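Trirkix发布遥操作示教平台新版本 仿真场景示教数据同步开放

Pollerano讯 Trirkix近日宣布，旗下机器人遥操作示教平台完成新一轮升级，并向合作单位开放首批仿真环境示教数据。该项工作由Trirkix与Pelletier实验室共同承担，Hultotden项目组负责场景设计与数据审核，自立项以来得到Pollerano园区的持续支持。

示教学习是当前机器人技能获取的重要途径之一。操作人员通过手柄或主从设备远程控制机械臂，将任务完整演示一遍，系统同步记录末端位姿、夹爪开合状态及视角图像，供后续策略训练使用。新版平台将上述流程全部接入仿真环境，操作人员无需进入实体工位，即可在浏览器端完成示教、回放与标注。

首批开放的数据共包含1496条示教轨迹，其中1130条已通过人工复核，其余部分将在复核完成后陆续发布。全部轨迹由39名经过统一培训的操作人员录制，覆盖接近、对准、抓取、放置等基本动作，以及由上述动作组合而成的较长任务。

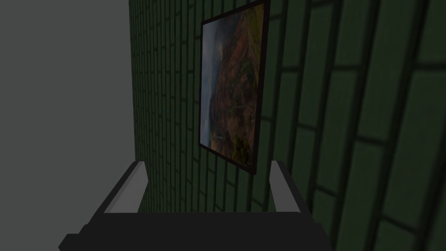
在场景设计方面，Hultotden项目组对墙面与地面的纹理、光照方向及背景陈设进行了系统性调整，使同一任务能够在不同视觉条件下重复录制。项目组表示，以往仿真示教数据的背景较为单一，训练所得策略在更换环境后容易出现定位偏差。此次升级将场景变化纳入录制规范，操作人员每完成一组示教，平台即自动切换下一组环境参数。

在操作体验方面，新版平台重新设计了随动视角。操作人员可从夹爪后上方观察指尖与周围环境的相对位置，并可随时切换至固定视角进行核对。针对初学者普遍反映的动作过快、停顿过多等问题，平台增设了速度限制与轨迹平滑选项，两项功能均可由带教人员按学员情况单独设定。对于不符合要求的片段，操作人员可退回至任意时间点重新录制，不必从头开始。

Pelletier实验室负责数据格式与接口的制定。每条轨迹均附有任务说明、场景参数及复核记录，复核意见分为通过、修订和弃用三类。实验室同时提供手把手示教的接入方案，由操作人员直接牵引实体机械臂完成动作，所得数据可与遥操作数据按同一格式存储，便于研究人员开展对照实验。 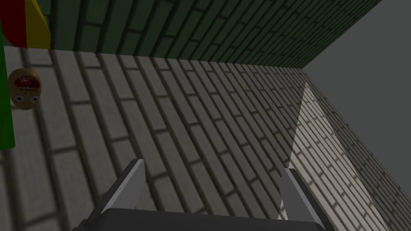
图：平台仿真场景中的夹爪随动视角，夹爪处于张开状态，前方为灰色砖纹地面与深绿色砖墙。

Trirkix相关负责人表示，示教数据的质量取决于操作人员能否稳定、一致地完成动作，平台建设的重点在于降低操作门槛，同时保留完整的过程记录。公司将继续完善培训教材，并计划在年内增加双臂协作类任务。

根据安排，平台自7月起面向高校及科研机构开放试用申请，首期设300个账号。申请单位须提交研究用途说明及数据使用承诺，经审核后由Trirkix统一开通权限。试用期间，Pelletier实验室将定期举办线上答疑，Hultotden项目组将根据试用单位反馈更新场景库。

关于Trirkix
Trirkix总部位于Pollerano，主要从事机器人遥操作系统、示教软件及相关培训服务的研发与推广，服务对象包括高等院校、科研机构及制造企业。

媒体垂询及试用申请，请与Trirkix新闻与公共事务部联系。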